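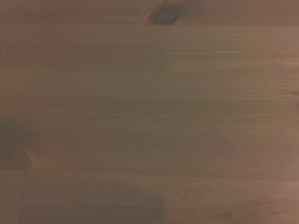

Wooden boards with a dark knot

Stendine is a mobile operating system for low-cost smartphones, developed by Tronex and first supplied on handsets sold under the Reinholz name. It is built on a Linux kernel and is intended for devices with little memory and slow storage.

Updates
System updates are delivered over the air in two forms. A full package weighs 2,874 MB and replaces the whole system partition. A monthly patch contains only changed files and weighs up to 263 MB. The phone keeps two copies of the system — one active, one idle — and writes the update to the idle copy while the user carries on working. The switch takes place at the next restart. If the new copy fails to start, the phone returns to the old one.

An update will not install when the battery is below 60 per cent unless a charger is connected.

Release history
Version 5, code-named Urnstead, was released in March. It added a split-screen view, a redesigned keyboard and separate volume controls for calls and media. Support for 32-bit processors was dropped, and older Reinholz models remain on version 4, for which only security patches are issued.

Interface
The home screen uses a single scrolling list of applications. Notifications are grouped by sender and can be muted one group at a time.

See also
Over-the-air update
Linux kernel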